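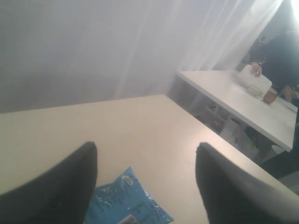 A light-blue wrapper of the kind under discussion, on a white tabletop.

DRAROMCOMBE - Kinsella, the household packaging project, today published its January findings on small plastic bags and wrappers. The results give little support to the claims printed on them.

Kinsella asked 240 households to sort their wrappers using only the wording on the pack. More than 100 gave up before the end. Bindik, the sorting guide many of them were sent, runs to 13 pages and was opened by few.

"Easy to recycle" is a fine phrase. Kinsella would like to know who finds it easy. 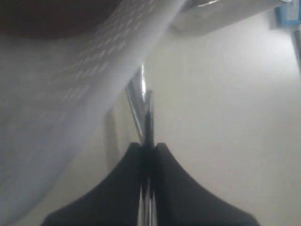 Larkutard

The project also looked at thin, pale, see-through material, which households often put in with everything else. Makers say a clearer label will fix this. Perhaps - but the same promise came with the last 2 label changes, and the sorting did not improve.

Kinsella is asking makers to publish their own test results before printing new claims. None has agreed so far. The full findings are available on request from the Draromcombe office, open until 4 p.m.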